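Workshop > Notebooks > Display bench > Artificial stems

2023-08-11

Entry by I. Wike's bench partner. Ifeanyi Wike read it over and initialed the stem lengths.

Purpose: settle how many artificial stems go in the tall fluted vase before it gets hard to add one without disturbing the rest. Secondary: decide whether the small vase is worth keeping on the table at all.

Stock. Stems came out of the Grelusora carton, bin 4. Inventory sheet still reads 2,261 pieces for the whole shelf, which includes loose leaves and is no use for planning. Sheet needs a separate line for complete stems. Left a note for Khan stores.

Prep. Straightened the wires by hand, no heat. Two of the ruffled heads had slipped down their stems in storage; pushed back up and fixed with a small dot of glue under the calyx. Left 15 min before handling. Leaves wiped with a dry cloth. Damp cloth tried on one leaf, left streaks, not repeated.

Order of insertion. Big rose first, since it is the heaviest head and sets the height. Leaves turned to sit below it. Then the small dark blue rose close in beside it, then the ruffled blooms through the middle, palest colors last. When the big rose went in last (first attempt) it caught on everything and had to come out again.

Lean. Bouquet wants to go right. Rotated the purple vase a quarter turn, no change, so the lean comes from the stems and the vase is fine. A shorter cut on the right-hand stems would probably correct it. Did not cut. Cutting is one-way and Trekemham wants the full lengths back in September.
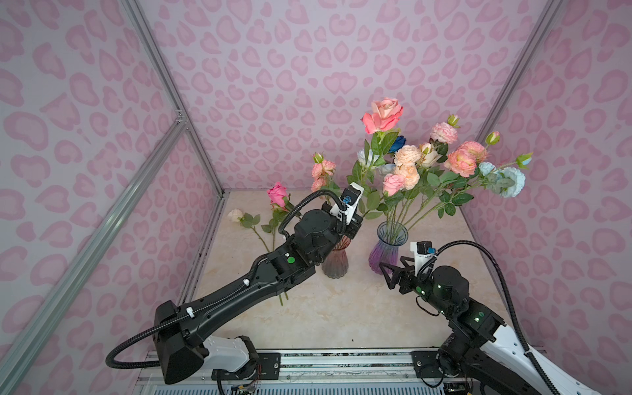 Small smoky vase: takes light pink stems without trouble. Neck is narrow enough that the stem stays where it is put. Anything with a large head would tip it, in my opinion; not tested. Keep it on the table, to the left of the tall one.

Backdrop. The pink leopard panels are busy. Pale pink blooms get lost against them, the dark blue and coral hold up well. Ifeanyi prefers a plain panel for the next setup. Grindance quoted for 100 mm strips only, need full sheets. Ask again.

Open items:
- stem count line on the inventory sheet
- glue dots, check they held
- plain panels, full sheet price
- label for bin 4, old one is peeling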